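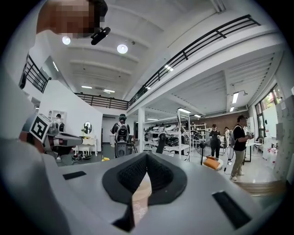 Attachment 1 to ticket 891: hand-held gripper view, main floor, mezzanine railings and ceiling lights overhead.

Ticket 891
Title: Sessions rejected at intake, start pose rule unclear
Site: Kirnstead
Opened by: Zerrin Uçar
Queue: Collection practice
Priority: Normal
Status: Resolved, document change pending

Problem as reported

Intake is rejecting sessions from the hand-held grippers with the message "start pose out of range." The operators say they are following the written procedure. I went through the January batch and found 206 sessions submitted and 21 rejected with this message. The rejections come from more than one operator and more than one gripper, so I don't think it is a hardware fault.

What the procedure says now: "Begin each session with the gripper level and the work area in view." It does not say how long to hold, or where people should stand when somebody else is starting.

Log

9:10 a.m. Pulled the rejected sessions and sorted them by gripper. No pattern. Sorted by operator. No pattern there either.

9:45 a.m. Looked at the opening seconds of each rejected session. In most of them recording starts while the gripper is still being raised or turned, so the first thing the camera gets is ceiling. Attachment 1 has the same kind of view: ceiling beams and lamps, the gripper body across the lower half, and a blurred head leaning in close at the upper left. There are several other people out on the floor too.

10:30 a.m. Checked the Skurnelex intake settings. The start pose check reads the first 20 frames. If the tilt is over the limit in any of them, the whole session is rejected. None of this is in our procedure. It is in the Skurnelex release notes, which operators do not get.

11:05 a.m. Asked the operators on shift when they press record. Two different habits. One group presses record and then lifts. The other lifts, settles, and then presses record. The first group was taught from the old Clellum handout, which says to record first so that nothing is lost. That was fine before the start pose check existed.

1:20 p.m. Ran a test with one gripper. Record first, then lift: rejected every time. Lift, hold level, then record: accepted every time. Same gripper, same spot, same task.

2:00 p.m. Spoke with Frandsen support. They can loosen the tilt limit for our site but recommend against it. The same check is used to line up the gripper track with the rest of the session, and a bad start can shift everything after it. I agree with leaving it alone.

Cause

Our written procedure and the old handout do not match the intake check. Operators were following what they had.

Change to the procedure (replaces section 2)

2.1 Raise the gripper to working height before pressing record.
2.2 Hold it level and still, pointed at the work area. Press record and keep holding until the tone.
2.3 Nobody leans over the gripper between record and tone. If you need to talk to an operator, wait for the tone or call out from where you are.
2.4 With several operators on the floor, each one says "starting" out loud first.
2.5 If the start goes wrong, stop and discard. Do not try to fix it by leveling partway through.
2.6 Do not reuse a session number after a discard.

Open items

Remove the Clellum handout from the binder and the shared folder. There are at least two versions in the folder.

Ask Skurnelex to show the rejection on the operator's screen at the start of the session. Right now it only shows up at intake, and by then the task has to be redone.

The 21 rejected sessions stay rejected. Do not trim the openings and resubmit them.

Update, 4:40 p.m.

Afternoon shift used the new section 2. No start pose rejections. One session was discarded at the start under 2.5 and repeated. Leaving the ticket open in the document queue until the revised page is signed off. Z. Uçar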